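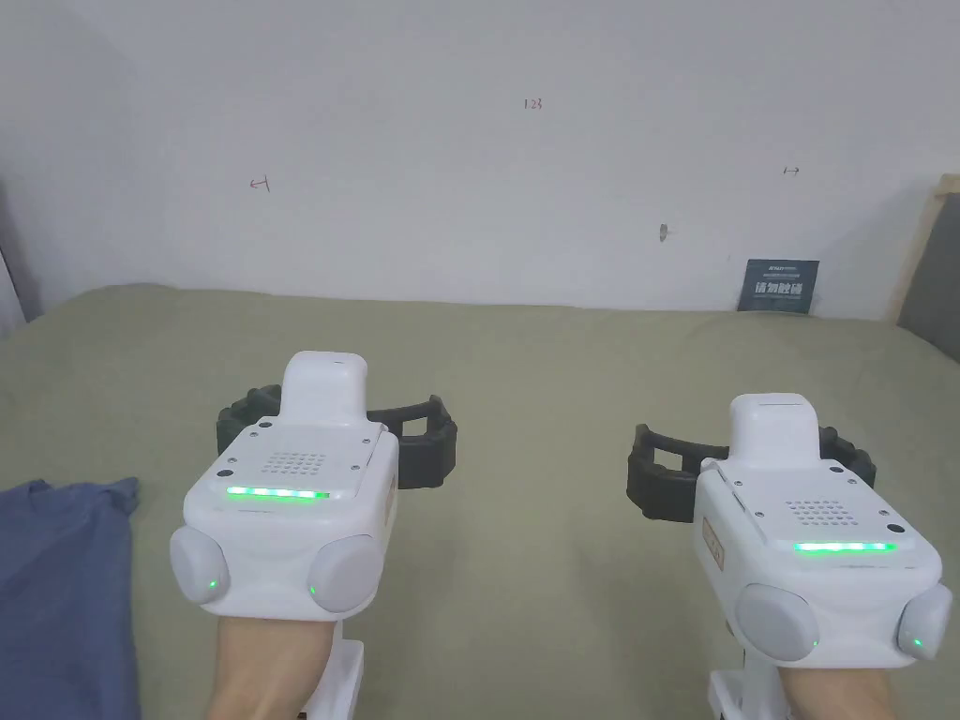

Farkville Transitional Housing Program
Second Progress Report to the Barbier Fund
November 26, 2018

Prepared by Kristóf Csizmadia, Program Manager

1. Period covered

This report covers the months since our last submission in August. It addresses the three items in the grant agreement: unit readiness, resident placement, and spending to date.

2. Unit readiness

The agreement calls for 40 furnished units at the Vetero Street property. As of this report, 30 have passed city inspection and are open for placement. Work on the remaining units was delayed by the replacement of the main water line on the east side of the building, which the utility completed five weeks behind schedule. Painting has resumed on the second floor. Inspection of those units has been requested but not yet scheduled.

Bedding and kitchen supplies for all units have been delivered. Two shipments from Vostau arrived with the wrong mattress sizes and were exchanged at no cost to the program.

3. Resident placement

The intake office received 245 applications during the period. Most applicants were referred by the county or by the two local shelters. Applications from households with children continue to be reviewed first, as agreed with the Fund. The average wait between approval and move-in is nearly 30 days, which remains longer than we would like. Delays are mostly due to missing identity documents, and a part-time caseworker now helps applicants request them before approval.

4. Spending

Spending on furnishings is within budget. Repairs are over budget as a result of the water line work inside the building. We request permission to move unspent training funds to the repairs line. A revised budget is attached as Appendix A.

5. Next steps

We expect to complete the second-floor units and submit the first resident survey with our next report. The Fund's staff are welcome to visit the property before then, and dates can be arranged through the intake office.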